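Rolullow Skin Renewal Counts

README for the count tables, section metadata and simulation code. Release 3.

This package holds cell counts from stained sections of human outer skin, plus the code used to fit two models of how the basal layer renews itself. It accompanies the Rolullow methods report. The raw slide scans are kept separately and are not part of the download.
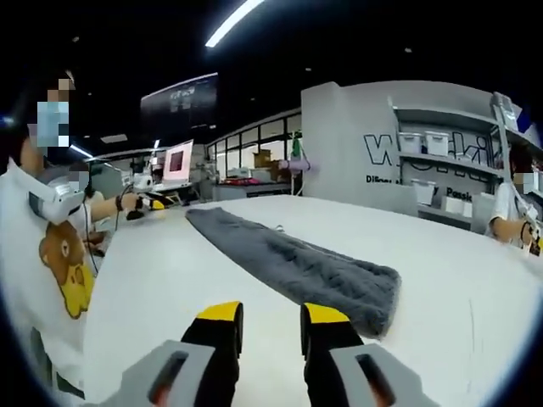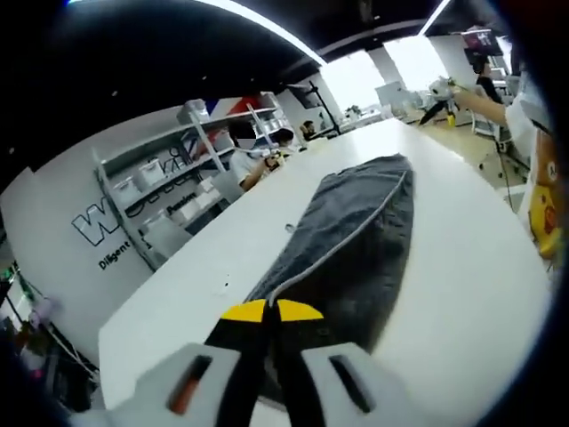

Dark gray towel on a white table, two views.

Contents

counts/sections.csv — one row per section
counts/fields.csv — one row per microscope field
meta/donors.csv — age band, body site, fixation batch
meta/stains.csv — antibody lot, dilution, incubation time
sim/ — Vemulero source, version 0.9
fits/ — parameter files for both models
docs/counting_rules.txt — the rules given to the people who counted

Summary

Donors: 19
Sections: 109
Fields in the main release: 698
Simulation runs stored in fits/: 1,802

Background

The basal layer of the outer skin replaces the cells above it throughout life. Two models are compared. In the one-pool model, all dividing cells follow the same rules, and each division gives two dividing cells, two cells that will leave the layer, or one of each. In the two-pool model, a small group of slow cells sits behind the dividing ones and feeds into them at a low rate. Both models give similar average counts in healthy tissue. They differ in the spread of the counts and in how fast the layer recovers after a loss, so fields.csv keeps every field separate and does not average within a section.

Source material

All sections come from surplus skin removed in planned surgery, with written consent for research use. Body sites are abdomen, upper arm and thigh. Age is given only as a ten-year band. Tissue was fixed within six hours of removal, embedded in paraffin and cut at 5 micrometers. Two fixation batches were used. Batch B was left in fixative longer, and its background signal is higher.

Counting

Fields were counted by hand at 40x in the Gulby viewer. Two people counted each field without seeing each other's numbers. Where the two totals differed by more than five percent, a third person counted the field and the median was kept. Cells touching the left or lower border of a field were left out. Cells touching the right or upper border were included. Hair follicles and sweat ducts were masked before counting, and the masked area is given in square micrometers.

Columns in fields.csv

field_id: unique within the release
section_id: matches sections.csv
basal_n: nuclei in the basal layer
div_n: nuclei positive for the division marker
upper_n: nuclei above the basal layer
mask_area: area removed before counting
third: 1 if a third count was needed, otherwise 0
flag: see below

Flags

F — fold in the section
T — tear
L — low stain
Blank — no problem recorded

Flagged fields are included in the tables. The fits shipped here leave out F and T but keep L. Dropping L as well moves the estimated division rate down slightly and widens its interval.

Running the fits

Vemulero needs Python 3.10 or later and a C compiler. From the top folder, run make fit-one or make fit-two. Seeds are read from fits/seeds.txt. A full two-pool fit takes most of a night on a desktop machine. Results match between Linux machines to four decimal places; on other systems the last two digits may differ.

Known problems

The thigh sections are all from batch B, so body site and batch cannot be separated for that site.
The division marker stains some immune cells. These were excluded by shape, and the rule is less reliable near the follicle mask.
Release 2 had the mask_area column in pixels for part of the table. Do not combine it with this release.
The youngest age band has too few donors to fit alone.

Not suitable for

Diagnosis, estimates for a single patient, or claims about diseased or wounded skin. No such tissue was sampled.

License and citation

Tables are under CC BY 4.0 and code is under the MIT license. Cite as: Weidemann Tissue Group, Rolullow Skin Renewal Counts, release 3. The next release is planned for August and will add the section-level stain controls.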